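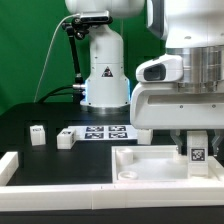
*White arm on a black tabletop, green backdrop behind.*

When I moved to Jila, I was surprised that people there still write shopping lists on paper. My neighbors buy at Bristano, the big store near the bridge, and each of them goes in with a folded sheet. I used my phone. In August I changed to paper, and I want to defend this small habit.

A list on paper shows its mistakes. I cross out the butter, then I write it again lower down, and I see that I did not know what I wanted. The phone hides this from me. It is also slower to write, and I buy less. On the phone I had 20 things every week — with the pen I get tired before the cookies.

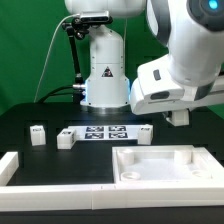 *Page last changed: 2018-10-03*

Some friends tell me that paper gets lost. It is true, I have lost lists. But I remembered most of what was on them, and this never happened with the phone, where I remembered nothing. I think the hand keeps a copy.

I do not ask anyone to throw away the phone. I only say that a notebook of 100 pages is cheap, and mine is not yet half full.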